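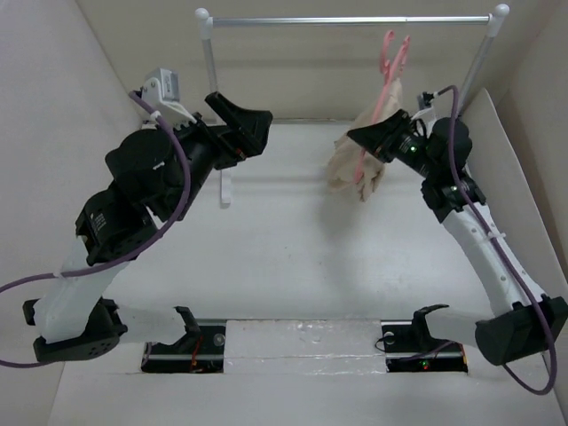 *Pink clothes hanger near the rail of a garment rack.*

**Grindell trial: interim results and embargo terms**

Interim results from the Grindell trial of shortened bowel preparation before outpatient colonoscopy have been accepted as an oral presentation at the September meeting. The presenting author is Lucie Tremblay. Laurier Fraser is the senior author and will take questions on the statistical analysis.

The abstract is embargoed until 7.00 am local time on the day of the session. The embargo covers the abstract text, the slides, the two supplementary tables and any interview given on the basis of them. It does not cover the trial protocol, which has been public since recruitment opened and may be quoted at any time.

**Design.** The trial enrolled 313 adults at 5 sites. Participants were assigned at random to the standard two-day preparation or to a one-day preparation with the same total volume of fluid. The minimum age at entry was 40. Patients with previous bowel surgery, severe kidney disease or a known narrowing of the bowel were not eligible. Endoscopists were not told which preparation a patient had used, and patients were asked not to discuss it on the day.

**Main measure.** The main measure is the proportion of examinations rated adequate in all segments of the bowel. Ratings were made during withdrawal of the scope, after washing. Polyp detection is a secondary measure. The trial is not large enough to settle whether detection differs between the groups, and reports should not present it as though it were.

**Missing data.** Patients who did not attend are counted as having had an inadequate examination. A second analysis leaving them out is given in the supplementary tables. Where a report uses figures from the second analysis, it should say so.

**Corrections.** The version of the abstract sent to registered reporters last month gave the Pearce site as a teaching hospital. It is a district hospital. The Starnum site was listed twice in the author affiliations and the duplicate has been removed. Neither change affects the results. Please discard the earlier file.

**Interviews.** Requests for either author should go through the press desk, with the name of the outlet and the deadline. Slots last 40 minutes and are held by telephone. Slides will be placed in the Poka document store when the embargo lifts. Existing log-ins will work. Reporters who have changed employer since the spring meeting need to register again before access can be given.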